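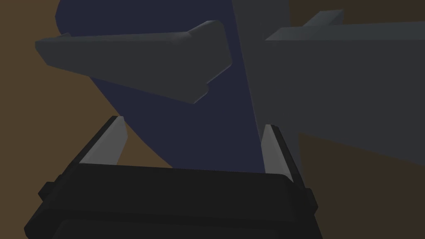
Simulated gripper, fingers open.

Week 5 handout: household and shop-floor chores
Tutor: Golnar Mahmoudi

Last time we looked at pick-and-place on a fixed line. A part arrives in the same spot, facing the same way, and the arm repeats one movement. Shop floors have had this for decades. A home is harder, as things move between one day and the next and few of them are the same shape.

Clearing a table is our working case. To a person it is one chore. For a machine we split it up: find the object, choose where to hold it, close the fingers, lift, carry, put down, let go. A fault at any step usually spoils the ones after it.
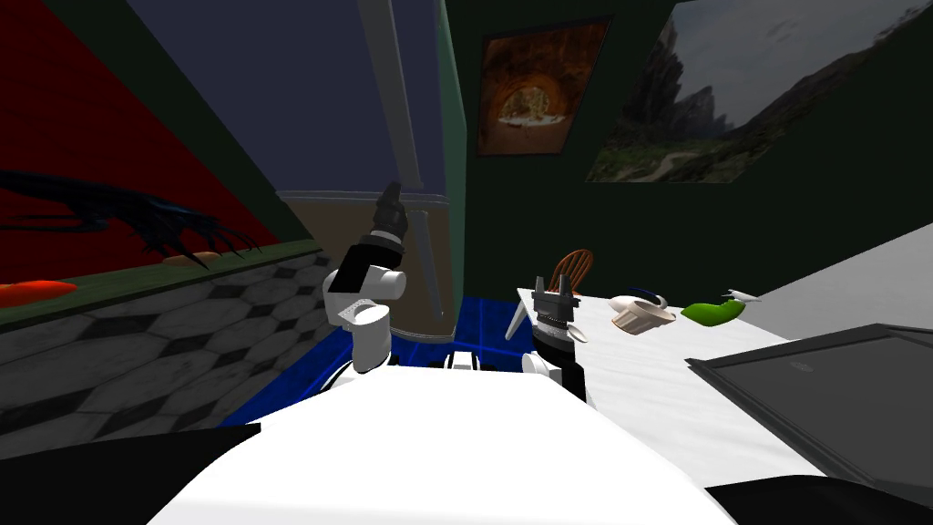 Two arms help with wide or awkward things such as trays, but they also have to keep out of each other's way. Planning takes longer, and a small error in one arm can pull the object out of the other.

For the exercise, read the Botik log in the course folder. It covers 2786 simulated attempts at table clearing. Pick 40 failed attempts and sort them by the step where they went wrong. Work in pairs. Efraín Arboleda has the marking sheet – ask him if a failure seems to fit under two steps. 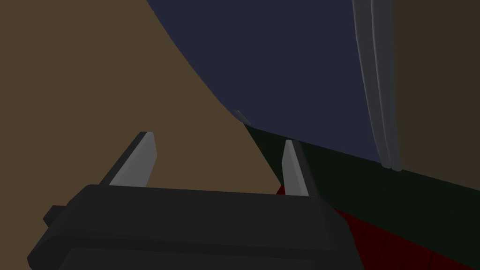 Can a machine clear a kitchen table yet?
In a tidy room with known objects, some can do it slowly. In an ordinary kitchen they still need a person close by, mainly for soft, thin or slippery things.

Bring your sorted list to the March session. Reading before then: chapter 2 of the course notes, on grasp choice. The part on suction cups can be skipped.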